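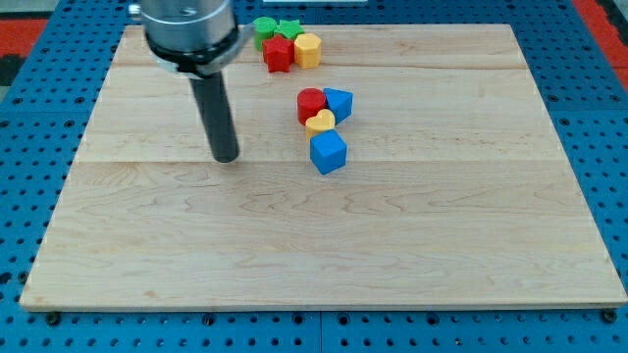 1 May 2021
by Syafiqah Hidayat

I have been putting off writing about the blocks, mostly because a grown woman with a mortgage should have something else to write about. But Sekar Govindasamy asked what I did with my spring, and the truth is that I sorted plastic shapes on a piece of maple.

The maple first. I like a pale board with a wavy grain running the long way, planks joined edge to edge, seams you can find with a thumbnail. Mine cost more than my kitchen table. I told myself in December it would be a cutting board. It has never met an onion.

Then the blocks. The set is from Garkero and came in a tub of 194, a number chosen by somebody who has never had to divide anything evenly among children. My favorites are the stars. A red star next to a yellow hexagon looks like the flag of a small country with excellent pastries. Green cylinders are the dull cousins, but you need them, the way you need celery.

Sekar arranges hers by color and thinks that settles the matter. I go by feel. Two greens at the back, a red and a yellow up front, all pushed together into a tight little square, and I will defend that to anyone. She says a red star belongs with red things. She also alphabetizes her soup.

We argued about it for most of a phone call, then moved on to whether hexagons roll. (They do, badly, and generally toward the refrigerator.) I have lost one under there already and I'm not moving a refrigerator for a hexagon.

She's coming over next week with her own tub. I have asked her to leave the labels at home, and she has asked me how I feel about soup.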